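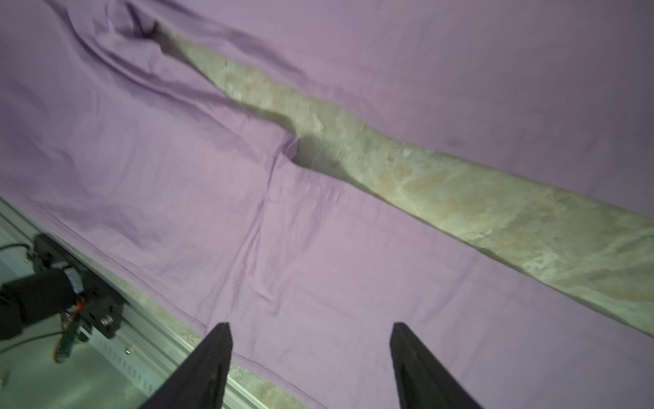

Likia Marble Surface Cover

Likia is a covering sheet for tables and shelves where clothes are sorted, folded and made ready for the closet. It has a marble pattern in beige, gray and white, with soft veins and some light brown spots. The color is calm and does not take attention away from the laundry. Wonduvitz sells it by the piece, and it can be cut at home with normal household scissors.

We developed this cover after many customers asked for a surface on which they can see the clothes well. A patterned background with strong color makes it difficult to find where a sleeve ends, especially in the evening. On pale marble, the edge of a colored fabric is clear. White shirts are also visible, but we must say that very pale beige linen is less easy to see on it. For such linen we recommend our Han cover, which has a dark slate pattern.

Size and contents

Width: 700 mm
Length: 200 cm
Pattern: marble, beige/gray/white
In the package: 1 cover, 6 corner and edge clips, 1 instruction leaflet

The clips fit table tops up to 5 cm thick. If your table top is thicker, please order the Tukix long clips, which are sold separately.

How to put it on the table

Clean the table and let it dry completely. Lay the cover with the pattern up and leave it open for one night, so the curve from the roll can go out of it. In the morning you can mark the length with a pencil on the back side and cut it. Put the first clips on the long side which is closest to the wall, pull the cover gently toward you with flat hands, and then put the clips on the front side. Do not pull from one corner only. When the cover is fixed in this way, it will stay in its place while you turn and fold heavy items such as jeans or towels.
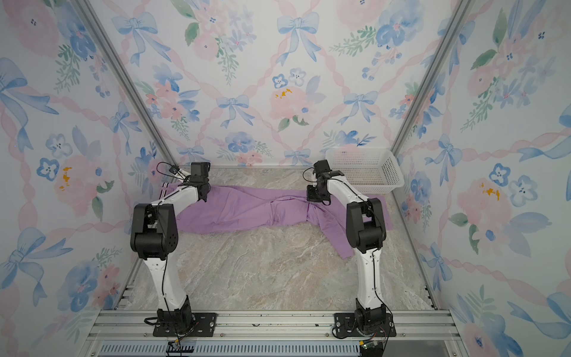

The cover is also suitable for small laundry corners, and many of our customers have no separate room for this work. You do not need a big table, but we suggest to plan a place for the basket before you cut the cover. A white mesh basket in the back corner on the right looks good on the marble pattern, and the front stays available for the piece of clothing you are working with. Floral wallpaper with blue bows and pink flowers goes well with it too, as the beige and gray are quiet enough beside it. If you have a wallpaper with much yellow in it, please order a sample first.

For thin cotton fabrics

Thin fabrics make many small wrinkles when they come out from the dryer. Spread the piece on the cover, begin from the hem and move the wrinkles with your palm to the outside. Then fold. The cover is not an ironing surface! Please do not put an iron on it, also not on the lowest temperature.

Cleaning

Wipe with a damp cloth and a little dish soap. Marks from a ballpoint pen should be removed the same day. Do not use steel wool, bleach or products for natural stone. If you want to store the cover, roll it with the pattern outside and keep it standing. A folded cover keeps the line from the fold for a long time.

Questions we receive often

Can two covers be put next to each other? Yes, but the veins will not continue from one piece to the other. Leave no space between them, otherwise thin fabric can get caught under the edge.

Can it be used in the kitchen? It was made for laundry and sewing. We have not tested it for food and do not offer it for this use.

Do you send samples? Yes, we send a small piece of Likia or Han in an envelope. The cost of the sample will be taken off from your order.

Can I return a cover which I have already cut? Unfortunately this is not possible. Covers in the full length can be returned in the original tube with all the clips.

Last updated: December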